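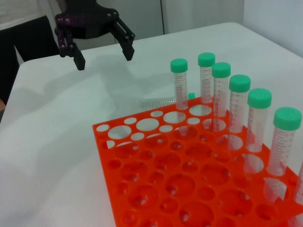
New code of practice for robot handling of laboratory tubes

Published Sat 7 October

Sovport has published a code of practice for laboratories that use robot arms to handle capped tubes and racks on an open bench. The document applies to all new installations at its member sites and replaces the interim guidance issued in July.

The code runs to 44 pages and is divided into five parts: bench layout, gripper checks, handling of tubes, staff duties and record keeping. It was drafted by a working group drawn from member laboratories and two equipment suppliers, Prarik and Kairys. A draft was open for comment over the summer and drew 218 responses, most of them from staff who work beside the machines each day.

Under the new rules, every bench must have a marked working area, and the rack must sit wholly within it before a run begins. Racks must be of a colour that stands out clearly from the bench surface. Chairs, bags and personal items must be kept outside the reach of the arm. Where a bench is shared, the person starting the run is responsible for checking the area, even if a colleague has set out the rack.

Gripper checks are to be made at the start of each shift. Staff must look at both fingers, the joints and the fixings, and must open and close the jaws with nothing between them. A gripper that does not return to its full opening is to be taken out of use and labelled. The interim guidance had asked for this check once a week, and a number of respondents said that this was too seldom for sites running more than one shift.

The section on tubes received the most comment. A tube lying on its side on the bench may be picked up by the arm only where the site has tested that movement and holds a written record of the result. In all other cases the run must be paused and the tube returned to the rack by hand. Caps must be fully closed before any tube is lifted. The code does not allow a tube containing hazardous material to be handled by an arm outside an enclosure.

Jurgita Jaunzems, who chaired the working group, said that the aim had been to set down plainly what careful laboratories were already doing.

"Many of our members had good local rules, but the rules differed from one building to the next," she said. "Staff who move between sites should not have to learn a new set each time. We have also tried to keep the wording short enough to be read at the bench."

The drafting group held trials at the Skoleck laboratory, where each proposed check was carried out by staff who had not taken part in the writing. Two clauses on lighting were removed after the trials and will be considered again at the first review. A clause on training was made stricter: new users must now complete 40 supervised runs before they may start an arm alone.

Raimonds Kalniņš, head of laboratory safety at Skoleck, welcomed the change on training but said that smaller sites would need time to arrange it.

"A laboratory with one arm and three members of staff cannot release a supervisor every morning," he said. "We asked for a period of adjustment and we are pleased that one has been granted."

Existing installations have 5 months in which to comply. Sites that cannot meet the requirement on marked working areas within that time may apply in writing for an extension, stating what temporary measures are in place. Records of gripper checks must be kept from the first day on which a site adopts the code.

Printed copies will be sent to the safety officer at each member laboratory. Questions on the code should be sent to the Sovport standards office, and comments for the first review may be submitted at any time.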